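Clanska two-finger gripper on a dual-arm cell: review
Raphaël Lacroix - September 3, 2026
193 shares | 7 comments

We fitted the Clanska in place of our Tessier parallel jaw and ran 3,000 picks over August, all on mixed snack goods. Bottles, chocolate bars, small boxes and bags were handled without changing fingers.
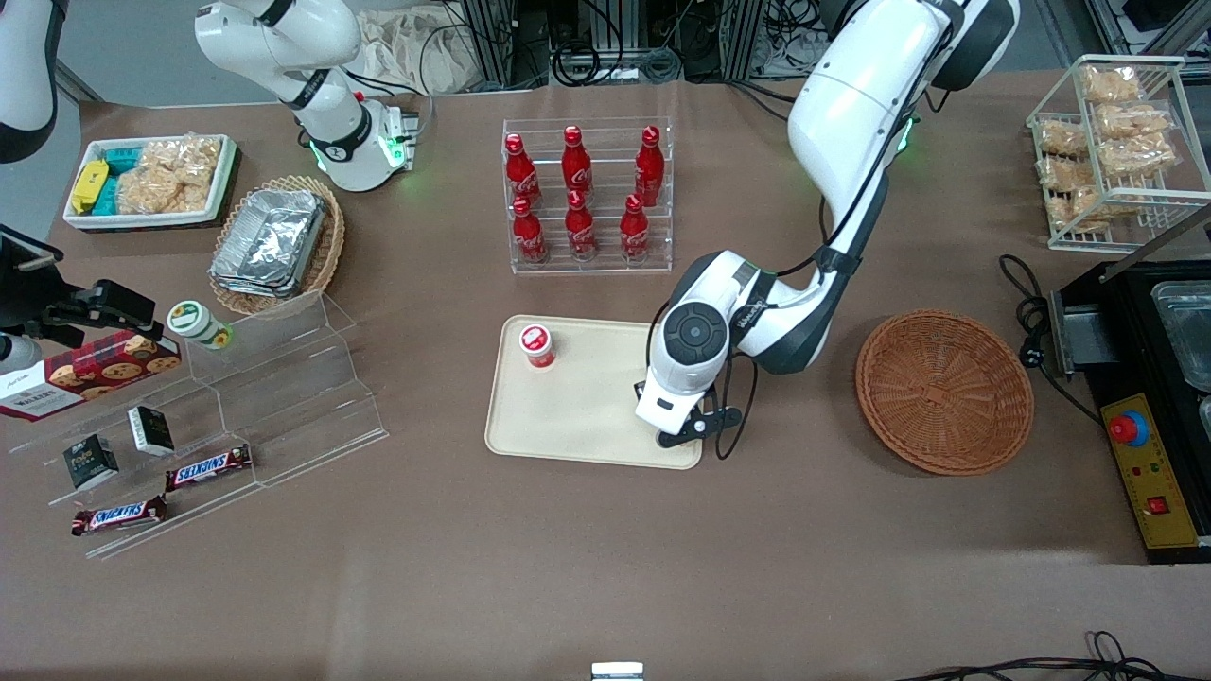 Grip force is set per item in the controller. Rigid boxes were easy. Bagged goods needed a lower closing speed than the manual suggests, and the setting is lost after a firmware reset - a nuisance on a shared cell. First fault, a stalled finger, came at pick 1,148.

The wrist camera is the better half of the kit. Both fingertips stay in view when open, which makes alignment quick. Clear acrylic still upsets the depth estimate.
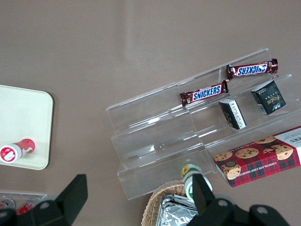 Wrist camera view, fingers open, Snickers bars on the stepped stand.

Recommended for light goods. Cable routing needs work.

Related
Lisonier controller: first impressions
Tessier parallel jaw, long-term test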